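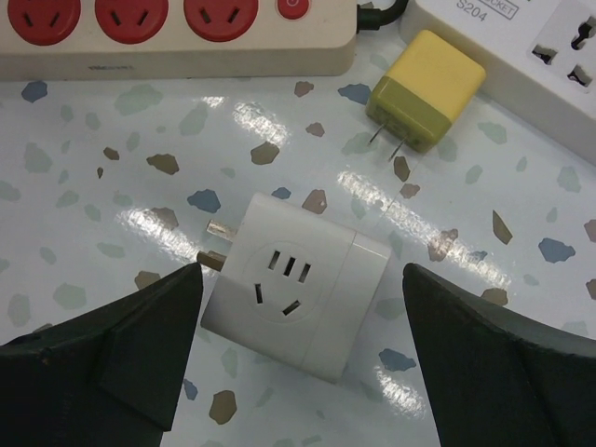 *Bisberg, 9 July 2024*

The **Furkumitz note** is a form of secured debt in which the borrower pledges works of art that remain on the borrower's own premises. It takes its name from the town of Furkumitz, where the first standard terms were drawn up. Most notes now in issue are governed by the law of Bisberg and held by private lenders.

## Structure

The borrower, usually a private collector, transfers title in the pledged works to a holding company, Pumon in the standard form. The holding company issues the note and grants the lender a first charge over the works. The borrower keeps possession under a licence, which ends on default.

The amount lent may not exceed 50 per cent of the lower of two independent valuations. Interest is paid twice a year. A custody fee of 3 per cent is added where the works are held in a private house instead of a bonded store, as the risk of theft or damage is treated as higher.

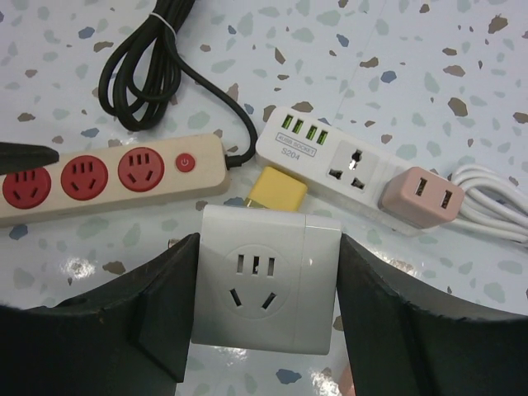 *White square socket adapter, with a beige power strip behind it.*

## Custody and inspection

Pledged works are listed in a schedule giving artist, medium, size and condition. The lender may inspect them each August, and at other times on written notice. Works may be moved between rooms, but removal from the premises needs consent. Loans to museums are normally allowed if the museum accepts the lender's charge in writing.
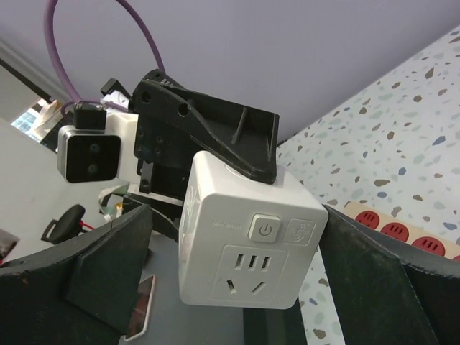

The schedule is kept in two parts. The first is lodged with the register of charges and can be searched by the public on payment of a fee. The second, which records where each work hangs, is sealed and held by the custodian. Early notes had a single open schedule, and the division was brought in to keep addresses out of the public record.

## Theft and loss

If a pledged work is stolen, the borrower must inform the police and the lender without delay. Insurance money is paid to the holding company and applied first to interest, then to principal. If the work is later recovered, title normally rests with the insurer, subject to the borrower's right to buy it back for the sum paid out.

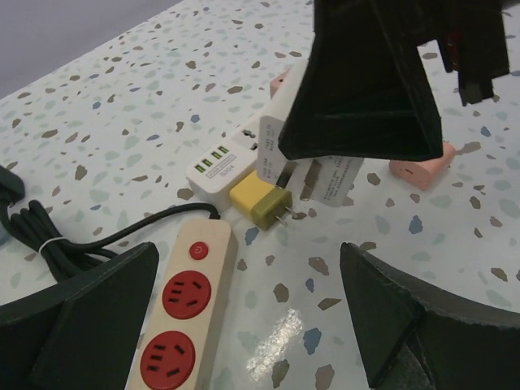 Rewards are treated separately. Under the Kassab terms, a later variant, the holding company may offer a reward of up to 3,000 per work without the lender's consent, in the currency of the note. Larger offers need approval by holders of more than half of the outstanding principal.

## Transfer

Notes are issued in units of 100 and may be transferred only to professional investors. There is no listed market. Prices are agreed between the parties, and transfers take effect on entry in the holding company's register.

## See also

- Bonded store
- Charge over movable goods
- Title insurance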